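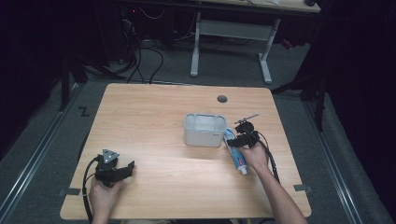

When do the gates open on race nights at Voyle Speedway?

The grandstand gates open two hours before the first heat, and the pit gate opens a little earlier for teams and crews. If you like to watch hot laps (and we think they're half the fun!), plan on being in your seat well ahead of the posted start time, especially on sprint car nights when the line at the ticket window gets long.

Can I bring my own food and drinks?

Sure you can. One small soft-sided cooler per person is fine, as long as there's no glass in it. We'd love for you to try the concession stand too, where the pulled pork from Badau Barbecue tends to sell out before the feature.

What happens if it rains?

We do everything we can to get the show in, and our track crew has dried out some pretty soggy clay over the years. If we have to call it before the heats are finished, your ticket stub is good for any regular show through the end of November. Once the heats are complete, the night counts as a full program.
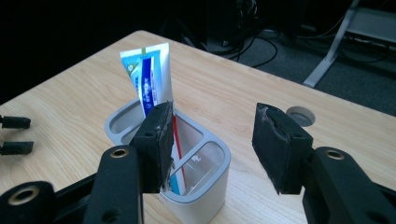

Stubs can't be used for the Colora Sprint Classic, though, so please don't save yours up for that one. It's a separate ticket, and it goes on sale at the office and at the gate.

Are kids allowed in the pits?

They are, with a parent or guardian along and a signed waiver for each child. A pit pass is $20 at any age. Closed-toe shoes, please, and keep little ones close when the push trucks are moving.

Where do I pick up a rental scanner?

Stop by the Peleo Radio trailer behind Turn 2. Bring a driver's license to leave as a deposit, and don't forget ear protection for the whole family, because these cars are loud and the kids feel it first.

Is there camping?

We have 181 dry sites on the hill past the back stretch, first come, first served. Quiet time starts an hour after the last checkered flag, or as close to it as happy race fans can manage.

Page updated Jun 28, 2021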